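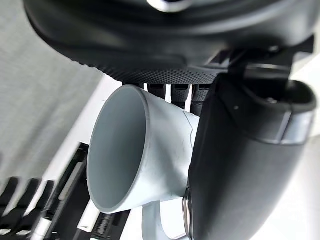 Photo 1. Light gray, open end to the left.

PASTBERG HOSTEL
Winter Safety Walk-Through, Main House and Irau Wing
Beds: 159
Key: OK / FIX / AGAIN (was FIX last time)

ENTRANCE AND HALLS

1. Front steps clear, handrail solid. OK
Comment: Handrail solid. Bottom step has developed opinions and should be looked at before spring.

2. Exit signs lit on every floor. FIX
Comment: Second floor sign reads EX. Guests have taken this well.

3. Exit doors open fully from inside, no key. OK
Comment: The ski rack has moved away from the back door. It will try to return, as it does every winter.

4. Hall carpet flat, no loose edges. AGAIN
Comment: Outside Room 27. Tape over the tape over the tape. At some point the tape becomes the trip hazard, and I believe we passed that point in November.

5. Smoke alarms tested, every floor. OK
Comment: Tested at 2 p.m. with a notice on the board. Complaints received from several people who were standing next to the notice.

6. Emergency lights hold for the full test. FIX
Comment: Irau Wing stairwell light went dim early. Battery on order from the usual place, so expect it with the tulips.

KITCHEN AND DINING ROOM

7. Extinguisher charged, tagged, and reachable. OK
Comment: Needle in the green. Reachable once the broom is removed. Please find the broom another home.

8. Fire blanket in its pouch. FIX
Comment: Pouch on wall. Blanket under a pile of dish towels, ironed. Whoever ironed it did nice work. 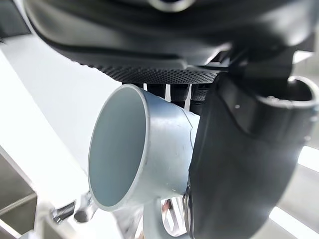 Photo 2. Round opening toward the lower left.

9. Hood filters clean. OK
Comment: Cleaned last month. I could see my face in them and moved on to the next item.

10. Cords on toasters and kettles in good shape. FIX
Comment: One toaster cord has melted slightly where it leans on the other toaster. Retire both. They have been through enough together.

11. Fridge at safe temperature, door seals good. OK
Comment: Seals good. The unlabeled soup is outside the scope of this inspection.

12. First aid kit stocked. AGAIN
Comment: Contents: one eye patch, scissors, and a great many of those tiny round bandages that fit no known injury. Order normal bandages and burn gel.

BATHROOMS AND LAUNDRY

13. Hot water not above the limit at the tap. OK
Comment: Main house steady all morning. Upstairs shower in the Irau Wing takes so long to warm up that scalding would count as an improvement.

14. Outlets near sinks trip when tested. FIX
Comment: All trip except the left one in the downstairs washroom. Switched off at the panel and taped over. The tape says DO NOT USE. Please read it in the spirit intended.

15. Dryer lint traps and vent hose clear. AGAIN
Comment: Lint trap clean. Vent hose contained a sock, a second sock (no relation), and enough lint to knit a third. Clean the hose monthly and write it on the sheet. The sheet is the thing on the clipboard that has been blank since summer.

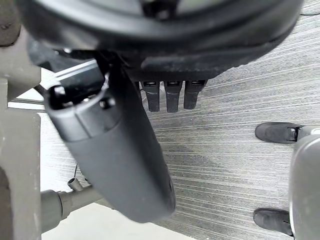 16. Floor drains running, grates in place. OK
Comment: Poured a bucket down each one. The grate in the laundry is held by one screw out of a possible four, and I have added three to the hardware list.

17. Cleaning products stored in original bottles. FIX
Comment: A juice bottle of something blue, marked "not juice." Full points for honesty, but it still has to go.

BOILER ROOM

18. Room clear of storage. FIX
Comment: Two mattresses, Christmas tree, box labeled MITTAL LODGE SIGNS. We have not been called Mittal Lodge in years. The signs burn as well as anything else. Move all of it out by the end of the month.

19. Carbon monoxide alarm present and in date. OK
Comment: New one, mounted at the right height. I was so pleased that I tested it twice.

20. Shutoff valves labeled. AGAIN
Comment: Labels have faded to a soft beige. I know which valve is which. The night desk does not, and water has always preferred the night shift.
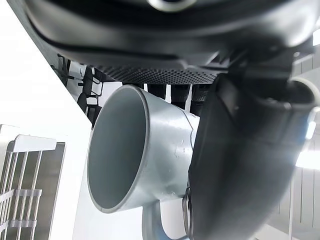
GRANNESS, February

Notes for the follow-up visit. Items marked AGAIN come first, starting with the carpet and the dryer hose. Anything marked FIX needs initials and a time next to it. "Done" with no initials will be read as a wish.

Hardware list has been left at the front desk under the stapler. Total limit for small repairs is $218, of which $100 is already spoken for by the stairwell battery. Please buy the screws and the bandages out of what remains before anyone gets ideas about a new toaster.

Next walk-through starts at 9 a.m. in the boiler room. Bring a flashlight and the ladder with all of its feet.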